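The letter from Orell came on 21/01/2026, and it said my aunt had left me a weather business.

I read it twice at the sink. I had met my aunt on two occasions, and on both of them she had sold me something. The business was called Sellico. It had 171 customers, the letter said, all farmers, all paying for a forecast that went out by post. By post! The weather would be over before the stamp was dry.

I took the train up to Groseck anyway, with sandwiches, meaning to sign whatever ended it. The office was one room above a shut butcher's. There was a barometer with its needle stuck on Change and a shelf of ledgers going back further than I cared to look. The woman from Orell gave me the keys and a list of what was owed, which came to 1,600 pounds, and then she went down for her bus.

"People swear by it," she said from the stairs.

People swear by copper bracelets, I said, but she had gone.

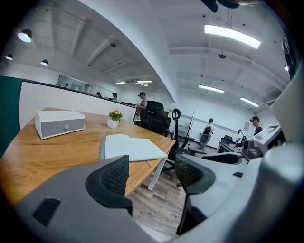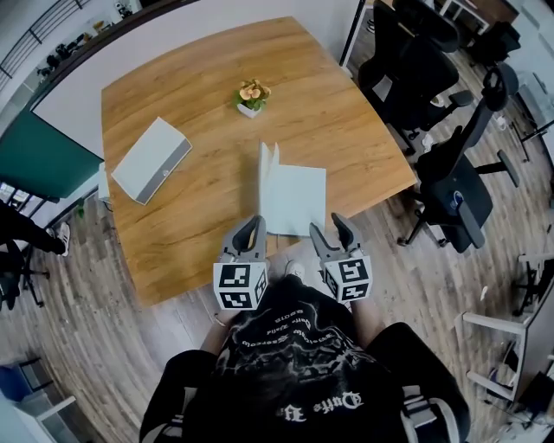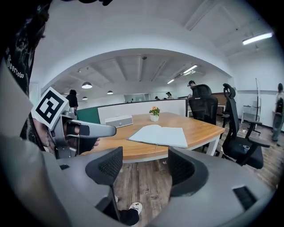
I opened the ledger for June. My aunt had written a line for each day and sent it off a month ahead. Rain by teatime. Dry, but don't trust it. Wind, and a quarrel. I looked for the trick, as I supposed there must be one, and what I found was that she never gave a place or an hour, and that any farmer who wanted to be told he was right could manage it by supper. She used to work at a table, the neighbour told me, a wooden one like the one in the pictures, and she wouldn't have a window near it. I thought that was the most sensible thing I'd heard about her. A window would only have put her off.

Still, I checked. I had brought the Magsi almanac, a dull book that prints what the weather did and has no opinions. I picked 5 days and ran my finger down the columns. Rain by teatime: rain. Dry, but don't trust it: dry until nine at night. The third was wrong, and I was so pleased that I ate a sandwich. The fourth and fifth were right.

Four out of five is luck. My uncle had that kind of luck with horses and died owing the milkman.

I found a clean sheet and a pen that worked. I wasn't going to send anything, I only wanted to see how easily it was done. For the next day I wrote, Cold, and someone at the door.

Then I locked up, went to the guest house and slept badly. In the morning it was cold, but it was January, and I had been very careful to leave before anybody could knock.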